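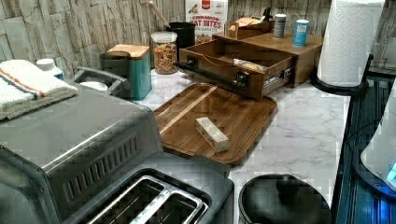 Sourdough starter in a cold house, what do you all do?

marrowfat_jen
Evening all. Bit of a long one, sorry! I've had my starter going since the summer and it was lovely and lively, but now it's December it just sits there sulking. I feed it 100 grams of flour and the same of water, and by bedtime it has barely moved. Is it dying, or is it only chilly?

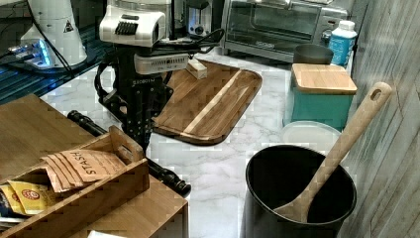
Vlastimil Kováčik
Only chilly, I'd say. Mine slows right down every winter and I simply leave it longer, a whole day between feeds if need be. Please don't throw it out, they are very hard to kill.

Postton_Pete
I'd disagree with Vlastimil there, much as I like his loaves. Leave it a whole day and it turns sour as vinegar. Use warmer water and give it 2 feeds, that's what I do, and a handful of rye works wonders.

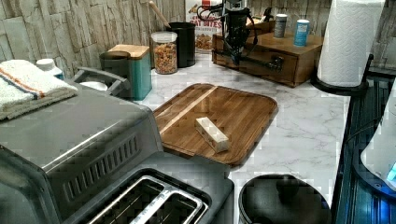
marrowfat_jen
Thank you both, you are kind! I've been trying to find a warm spot, and the airing cupboard is full of my husband's home brew (don't ask). The kitchen is the only other choice. I did wonder about the top of the toaster oven, where I've got a folded towel with orange and blue stripes, and tucking the jar into that.

Postton_Pete
Careful, it'll cook if you forget and do a tray of chips. I lost about 400 grams of good starter that way. 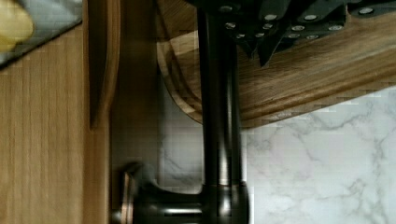
hokavero
Can I put in a word for better washing up? I had a sluggish starter for weeks and blamed the weather, then moved it to a fresh jar and it perked up within a few feeds. If you've got a tall tap like that dark one with the lever at the side, a big jar is no bother to rinse. Plain water for me, never soap, though I know Pete will argue.

Postton_Pete
Pete will argue! Soap is fine if you rinse it properly.

marrowfat_jen
Right, fresh jar tonight and some rye in the morning. I'll let you know how it gets on.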